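From: Anwara Khan
To: Brellordale Humanist Circle list
Subject: Re: Opening words at the town meeting

Crisanto Tan wrote:
> I went to the May meeting and they opened with a prayer again. I
> don't mind people praying. I do mind standing there with my hat in
> my hands while it goes on for 2 minutes. Has anyone asked the clerk
> if one of us can have a turn? Angelica thinks there is a sign-up
> sheet but I couldn't find it on the town site.

Crisanto,

There is a sign-up sheet. It's on paper, at the clerk's window, and you have to ask for it. I put my name down last year and was told the slots were for "congregations with a local address." I asked where that was written and the clerk said she would check. I never heard back, and I let it drop, which I shouldn't have.

You don't have to stand, by the way. I stay in my seat and so does Eftychia. One man gave us a look once and that was the end of it.

As for what we would say if we got a turn, I'd keep it short. Eftychia has a draft that thanks the people who came, asks the council to be fair to everyone in town, and sits down. It runs to 80 words. I would not use the time to argue about God. The people in that room came to talk about the sewer rates.

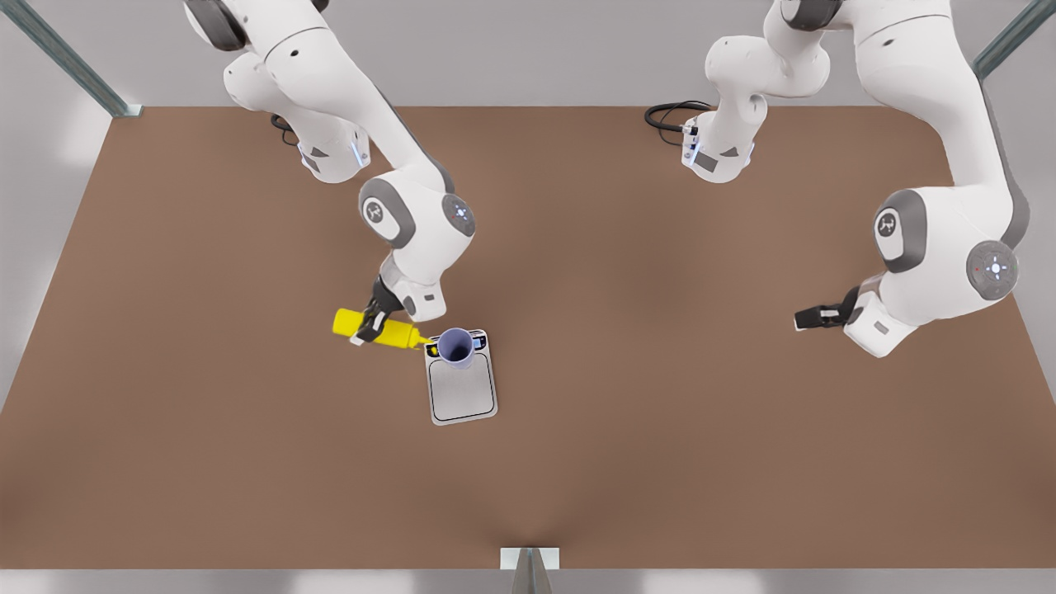 Laimutė wants to go further and ask them to drop the opening altogether. I agree with her on the principle, but I'd like to see a written answer about the sign-up rule first. If they turn us down in writing we have something to show people.

I can draft the letter this week. Please send me the date you went and the name of whoever gave the prayer, if you caught it. Angelica, do you still have your copy of the old meeting rules?

Anwara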